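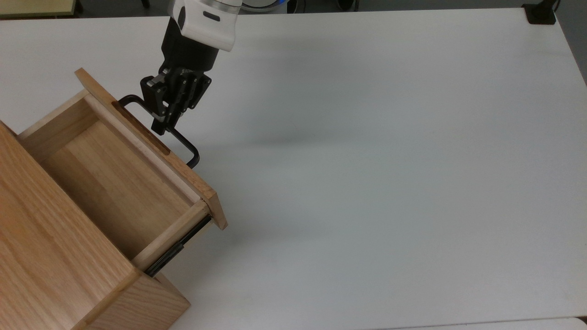
Bench notes, April 20, 2018

Glue day, mostly. Adwoa and I had the back bench. Hanneke was at Kuipers for the morning and came back with the ash.

Hide glue, second batch

First batch from the new Clorkico bag went stringy on Tahira when she was rubbing blocks, so I made a fresh one to see if it was the glue or the pot. Soaked overnight in cold water, equal weights, 300 g of each. Granules had swelled evenly by morning and there was no water standing on top. Heated in the water jacket, lid on, stirred a few times. It came up clear and a bit darker than the old supplier's, with less smell.

Ran off the brush in a steady stream, no beads. Skin formed on the surface when I left the lid off to answer the phone. Took it off with a stick and threw it out.

Test joints: rubbed joints in scrap beech, 3 of them, no clamps. Left them on the shelf by the window with my initials on. I'll break them after the weekend with the long lever and write down where they let go. If they fail in the wood I am happy with the bag. If they fail on the line I'll call Clorkico and ask what gram strength they really sent, as the label gives a range and the invoice gives nothing.

My guess is the pot. The thermostat clicks off late. Tahira had it on the high mark, and after lunch my thermometer read well over what the dial claimed. I put a strip of tape on the dial where it should sit. Please do not go past the tape, even when the glue looks slow. Add a splash of hot water instead and wait.

Lumber from Kuipers

Hanneke brought back the ash for the Brumel chairs. Two of the boards are very good, straight the whole length. The rest is usable for seat rails and stretchers, but there is a brown streak through most of it and the client asked for white. She spoke to the yard and they will hold the next pack for us to look through before it goes out on the floor.

Put the Pillness meter on every board, both ends and the middle. The ends are fine. The middles are wetter than I want for chair work, so the whole stack goes in the warm room on stickers. Fan on low, aimed at the wall. Kevin weighed one board before it went in and wrote the weight on it in pencil: 3692 g. Weigh the same board each time, same scale, and write the new figure under the old one. When it stops dropping we can start cutting legs.

The Pillness needs a new battery soon. It gave two different readings on the same spot and then agreed with itself again after I switched it off and on. Spare is on order.

Do not take from that stack for jigs. There is plenty of offcut ash in the rack under the stairs.

Chair mortises

Adwoa cut the practice mortises for the back legs, angled ones, in poplar. The first was off at the bottom because the leg rocked on the machine table. She shimmed the cradle with veneer and glued the shim down, and the next ones were clean. Fit of the tenon was a push with the hand and no rattle.

We had a talk about whether to go for a shoulder on all four sides or leave the inside face bare. I wanted all four. Adwoa pointed out that the inside shoulder lands right where the seat rail is scooped, so there is hardly any wood for it to bear on. She is right, I drew it full size and it looks silly. Three shoulders it is. Drawing changed and pinned up, old one is in the drawer for old ones, please don't work from it.

Cradle is hanging on the nail by the mortiser. It only fits the left legs so far.

Sharpening

Mortise chisels were in poor shape. I reground the wide one at 30 degrees because the edge kept folding in the ash samples. Held up well through the last bit of testing. The narrow ones I left as they were, only honed. If anyone has trouble with them in the real stock, tell me before you grind.

The coarse stone is dished. Lies flattened it in January and it has gone hollow again, mostly at the end nearest the tap. Use the whole length. Flattening plate is back in its box.

Finish samples

Lies made up the soap finish boards for Brumel, one with plain soap flakes, one with a little white pigment stirred in. On the ash the plain one is nearly invisible, and the pigment one sits in the pores and looks chalky from the side. She sanded half of each board and did a second coat. The sanded half feels a lot better. The grain raised more than I expected on the first coat, so whoever does the chairs should wet them down and sand once before any soap goes on.

Coffee ring test on both: a mug, hot, left until cold. Ring on both, fainter on the pigment board. Another wash with soap took most of it out of the plain one. Brumel should hear that from us before they choose. I'll put it in the email with the boards.

Lies also wants to try a hard wax oil so there is something to compare. Fine with me, but on the back of the same boards, we are short of white ash.

Odds and ends

Dust bag on the bandsaw has a split seam. Taped for now.

Long clamps are all at the Kuipers end of the shop, by the side door. Bring back a pair when you pass.

Kevin found the missing marking gauge in the warm room. The stem was tight from the heat, loosened up again on the bench.

To do

Break the beech joints.
Thermometer check on the glue pot from cold, write the readings next to the tape.
Right-hand cradle for the back legs (Adwoa).
Weigh the ash board (Kevin).
Email to Brumel with the finish boards, and ask again about seat height. Their drawing and their letter do not agree.
Order brush for the glue pot, the ferrule on this one is rusting.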